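We use cookies to remember your settings. By continuing to read you accept our cookie policy. Accept | Manage

Walking Time and Room Price in a Backpacker District: A Field Study of Guesthouses in Kaewkla

Student project report, Travel and Hospitality Methods
Idalina Vilela and Salvador Tavares
Submitted 21/07/2024

1. Purpose

The project tested whether the price of a basic double room in Kaewkla falls as the walk from the night bus stop gets longer. Most guidebooks state this as a rule. We found no earlier measurements for the district, so we collected our own.

2. Area

Kaewkla is a grid of narrow lanes between the river pier and the bus stop on the main road. The lanes nearest the stop hold bars, laundries and ticket desks. The lanes nearest the pier are mostly homes, with guesthouses mixed in. Mid-range hotels were left out of the sample, as were dormitories, where the price is per bed and can't be compared directly.

3. Method

We listed 27 guesthouses that had a sign at street level and at least one double room with a fan. Price was taken as the walk-in rate quoted at the desk for one night, in local currency, with no discount for longer stays. Walking time was measured with a 12 kg pack, starting at the bus shelter and stopping at the desk. Each route was walked twice, once before noon and once after dark, and the two times were averaged.

Rooms were scored on a short checklist: window to the outside, private bathroom, working lock, and noise at 11 p.m. Noise was read with a phone app from the middle of the room with the door and windows shut.

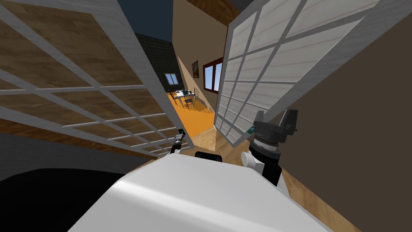 Vlasta Říha objected at the draft stage that a walk-in rate isn't what most travelers pay, and that the online rate should have been used in its place. We kept the walk-in rate. Nine of the guesthouses had no online listing, and dropping them would have removed most of the lanes near the pier. The objection stands as a limit on the results.

4. Results

The lowest rate quoted was 400, at a guesthouse in the third lane from the pier. The highest was 1294, in the lane directly behind the bus stop. The mean for rooms within five minutes of the stop was 1068.

Price fell with walking time up to nine minutes. Past that point it rose again. The houses beyond nine minutes are close to the river, and four of them charge extra for a water view. When those four are removed, the rise disappears and the line is close to flat.

Noise followed walking time more closely than price did. Rooms near the stop were the loudest, and a room at the back of a building was quieter than one at the front in every house where we could measure both. A private bathroom raised the rate in all lanes. A window to the outside made no clear difference, which we did not expect.

5. Sources of error

Rates were collected in the low season. In December the desks quote a different list, and several owners told us the gap between lanes closes when every house is full. The night walks were slower on Fridays and Saturdays due to crowds, and we didn't correct for the day. Two desks gave different rates to each of us on the same afternoon; the lower figure was used.

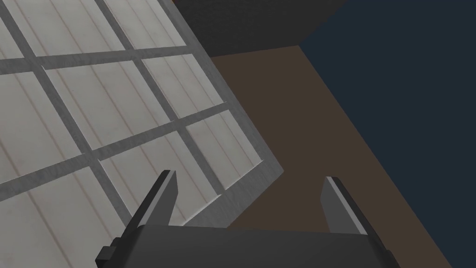 On the crowd problem, Horácio Sampaio suggested in review that the night walks be dropped and the morning times used alone. We reran the figures this way. The turning point moved from nine minutes to eight and the order of the lanes stayed the same.

6. Further work

The same method could be applied in Arnodgate, where the bus stop and the ferry landing share one square and the two effects could not be confused. A second visit to Kaewkla in high season would also be needed before the results are used as travel advice.

Comments (3)

Teodoro Saludo
Did you include the houses above the shops on the pier road? I paid well under your mean there, but the sign is on the second floor.

Idalina Vilela
No, only signs at street level. It probably cost us a few of the cheaper ones.

Marrow_and_map
The back room finding matches my stay. Ask for the back, bring earplugs anyway.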